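Screw-top plastic containers

A screw-top plastic container is a rigid tub, jar or bottle closed by a threaded lid, used at home and at work for storing dry goods, hardware, craft supplies and pretty much anything else that will fit through the opening. I've been writing entries for this household storage encyclopedia for a while now, and this is the one I kept putting off, mostly because my own shelves are full of the things and I knew I'd end up reorganizing them (I did, twice!).

Names

People call them jars, tubs, canisters or just "the plastic thing with the lid." In my house a jar is something you can get a spoon into and a tub is something you can get a whole hand into. The catalogs don't agree with each other either. Multix lists its wide-mouth range under canisters, while Koyama files nearly the same shape under jars, so if you're shopping for a replacement lid, go by the width of the opening and forget the name.

Shape

The body can be straight-sided, squared off or tapered. Tapered ones are narrower at the base than at the top, and they're nice to scoop from, though they do waste a bit of shelf space down low. Square ones pack tighter but hang on to flour in the corners, and I've spent more time than I'd like chasing it out with a dry pastry brush. Round bodies are easier to wipe out, and they're what I reach for when the contents are powdery or sticky.

The lid

Most lids have ridges around the rim to give your fingers something to hold. Fine ridges look neater and collect grime faster. Coarse ones are kinder to sore hands. Inside there may be a foam or rubber liner, or just a thin plastic lip that presses against the neck. If a lid goes on crooked, back it off a quarter turn until you feel it drop, then tighten. Forcing it chews up the threads, and after that it will never sit right again.

Tape, labels and wear

Colored tape is the oldest labeling system going, and I'm very fond of it. A strip on the lid can be spotted from above, a strip down the side can be spotted from the front of a shelf, and you don't need a pen for either one. The trouble is that lids wander. Put a matching piece on both parts and you can pair them up again after washing. Old tape gets thin and peels, and the gum it leaves behind grabs every bit of dust in the room. Scuffs on the lid and smudges on the sides are ordinary wear and don't hurt the container for dry, non-food storage.

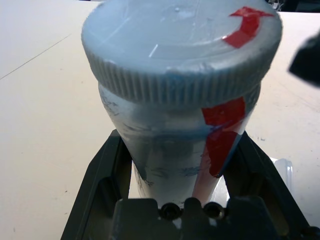

One reader wrote in to say that red tape on everything is no better than no tape at all, and that she uses red for hardware, blue for craft things and leaves food plain. She also soaks the old gum with cooking oil before she washes it off. I've since tried the oil, and it works beautifully, but do wash twice or you'll have a slippery tub!

Sizes

Makers measure by volume, and the numbers can be odd. I own a Koyama that holds 645 milliliters, a figure I've never seen on anything else, and it's the perfect size for one bag of dried lentils with a little room to shake. The Mudelley line comes in 4 sizes, and all of them take the same lid, which I love. My Barkville set has 11 pieces if you count the lids separately, as the packaging does.

Compared with shallow boxes

The other common choice is the shallow clear box. It's a different animal, really. You see what's inside without reading anything, and small parts spread out in one layer so you can pick the one you want. I like to set one in the middle of a bare table when I'm sorting, with plenty of elbow room on both sides.
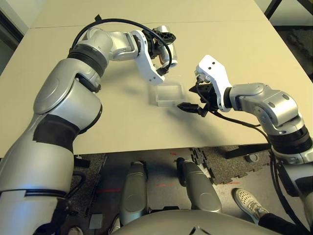 For long storage I still go back to a screw top. Thin-walled boxes can crack if you stack much weight on them, and a snap lid pops off at the worst moment. I once picked 20 tiny brass hooks out of a rug that way.

Cleaning

Wash the lid and body separately in warm soapy water, run an old toothbrush around the threads, and let both dry upside down with the lid off. Baking soda left in overnight takes care of most smells. Curry powder is the exception, and I keep one tub for that and nothing else.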